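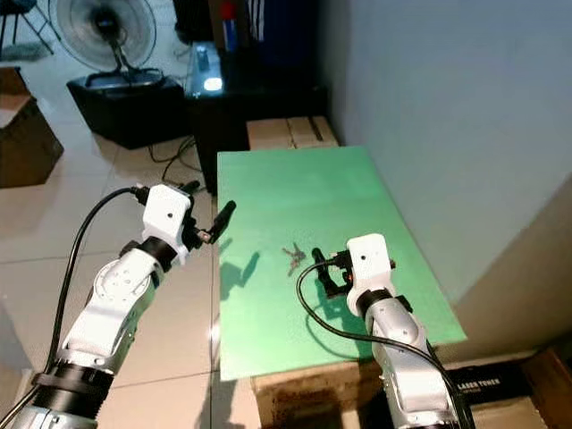 Storage firm Harnero has changed the way keys are handed in at its Erby depot. From Aug 2, 2020, tenants giving up a unit leave their keys on a green board by the packing area, where they are checked and tagged before going back into the key cabinet.

The old system used a single drawer at the front desk. A stock check in July found that 113 of the 2847 keys on the register could not be matched to a unit. Most had been returned without a tag, or on a ring with keys for other locks.

"A dark key in a dark drawer is easy to miss," said Hsiu-ying Kuo, who runs the depot. "On bright green you see the whole bunch at once, and you see if one has slid under another."

The board is laid flat and kept clear of everything except the bunch being checked. Keys are spread out, compared with the register entry and tagged with the unit number. Bunches are dealt with one at a time. Checking a bunch takes about 90 seconds, according to the depot.

A cardboard box serves as the stand for now. Yen-ting Tse, who looks after fittings at the site, said a fixed bench had been ordered from Primero but would not arrive for several weeks. The box puts the board at a usable height and can be moved when the floor is needed for deliveries.

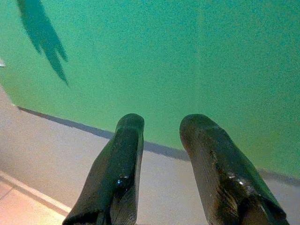
Green wall and pale grey surface at Harnero's Erby depot.

Tenants do not need to book a time to return keys. They should bring the full set, including any spares, and take off personal fobs beforehand. A set that is one key short will be logged as incomplete — the unit stays in the tenant's name until the missing key is found or the lock is changed.

Units with Yip padlocks are not covered by the new arrangement. Those keys still go to the front desk, where they are signed for separately.

Harnero said the 40 units in the older part of the depot would move to the same tag format once their locks had been replaced.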